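4 Preparing the cohort file for a pooled analysis

Section 3 covered installing Deklow and opening a project. The steps below take a set of study tables from import to the point where the pooled model can be run. They apply to summary tables and to participant-level tables, except where noted.

4.1 Before you start

You need the following:

- a Deklow project with write access
- one table per study, saved as comma-separated text in UTF-8
- the codebook for each study
- the exposure window used by each study, in gestational weeks

Study names may contain accented and non-Latin characters. The test project supplied with the software includes a study labeled Hồ for this purpose. If the name shows as boxes or question marks after import, the file was not saved in UTF-8. Save it again and repeat the import.

CAUTION: Do not import tables that contain names, addresses or full birth dates. Deklow does not remove them, and they are written to the project log.

4.2 Importing the study tables

1. Open the project and select Tables > Import.
2. Select all study files. Files can be added later, but the study order is then set by import time.
3. In the Type column, choose Summary or Participant for each file.
4. Match the required fields: study ID, exposure group, outcome, group size. Participant tables also need child sex and age at last follow-up.
5. Select Check. Rows with missing required fields are listed in the lower panel.
6. Correct the source file, or mark the rows as Excluded and enter a reason.
7. Select Import.

The row limit for a single summary table is 3000. Participant tables have no fixed limit, but import slows down when the codebook has more than 800 variables. Drop unused variables first.
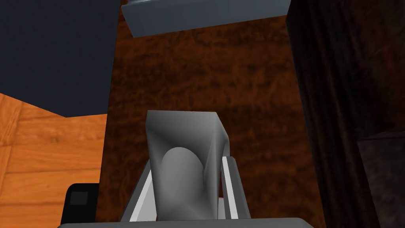
Figure 4-1. Gripper finger and side rails (computer rendering).

4.3 Setting the exposure definition

Studies differ in what they count as a maternal infection. Some use hospital discharge codes, some use prescription records, and some rely on a questionnaire completed after birth. The exposure definition tells Deklow which of these can be pooled.

1. Select Model > Exposure.
2. Assign each study a source: Inpatient, Outpatient, Prescription or Self-report.
3. Enter the exposure window. For studies that report by trimester, enter each trimester on its own line.
4. If fever was recorded separately from infection, set Fever to Separate. Otherwise leave it at Not recorded. Do not enter Absent unless the study states that fever was ruled out.
5. Select Save definition.

Note: Self-report studies are left out of the main model by default and appear only in the sensitivity run. To change this, clear the box under Model > Options > Source limits. The change is recorded in the output header.

4.4 Setting the outcome definition

1. Select Model > Outcome.
2. Choose Diagnosis or Screening score. The two cannot be combined in one model.
3. For Diagnosis, enter the code list used by each study. Lists can be pasted from the codebook.
4. For Screening score, enter the instrument, the cutoff and the child's age at screening.
5. Set the minimum follow-up age. Children below this age at last contact are treated as not yet assessed and are removed from the denominator.

CAUTION: In a summary table the removal in step 5 cannot be carried out. Deklow keeps the full group and adds a flag to the study row. Review all flagged rows before reporting a pooled estimate.

4.5 Checking with the test project

Run the test project once after each software update. Import the Etport tables, accept the default definitions and select Model > Dry run. The dry run reports:

Rows read: 2556
Rows excluded: 238
Status: Ready

If the row counts differ, the default definitions have been changed on your workstation. Select Model > Restore defaults and repeat the dry run. Counts that still differ should be sent to Fleritgate support with the project log attached.

4.6 Locking the file

1. Select File > Lock.
2. Enter your initials and a short description of the analysis.
3. Confirm.

A locked file can be read and run but not edited. To make changes, create a copy – the copy keeps the log of the original. Siblings linked by family ID stay linked in the copy, including those in excluded rows.

Section revised in February by Érica Portela. Continue with section 5, Running the pooled model.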